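Slept badly again, so I was up before five and figured I might as well start on the garden list. September does this to me every year. The nights cool off, the tomatoes quit, and I get it into my head that I can redo the whole back bed before the frost shows up!

Made coffee, put on my big coat and walked out with a flashlight. The squash is a goner (powdery leaves, sad little fruit), but the kale looks great and there are still 11 peppers hanging on. I picked the reddest ones and left the rest to think about it.

Then I sat down with the seed catalog from Gronum and got carried away. Garlic first, always. They want it in the ground in October up here, six inches apart, and I worked out that the back bed will take 66 cloves if I skip the corner where the mint keeps coming back. I also circled a pear tree from Hevora — a tiny one, on dwarf roots — and then I un-circled it, and then I circled it again.

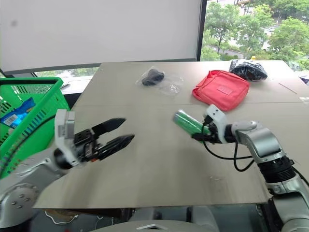 Beige tabletop, two panels and the seam between them.

Drove out to Lamthorpe around lunchtime for compost. It's a long way to go for dirt, I know, but the stuff is so good, dark and crumbly and no bits of plastic in it like last spring's. Eighty-five dollars for the load, which made me gulp a little. The road was all tractors and I didn't mind one bit, windows down, whole fields of pumpkins on both sides. 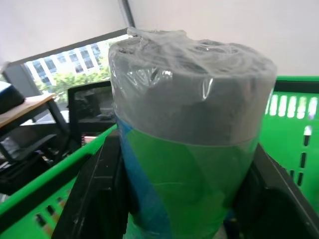 By the time I got home my back was already complaining, so I only moved half the compost and threw a tarp over the rest. Pulled the squash. Found one enormous zucchini hiding underneath, big as my arm, and of course it's all seeds inside.

Pepper soup for dinner, with too much garlic. Rain coming in tonight, I can smell it. Need to bring in the onions before I go up, and call Guerra in the morning to ask if they still have straw.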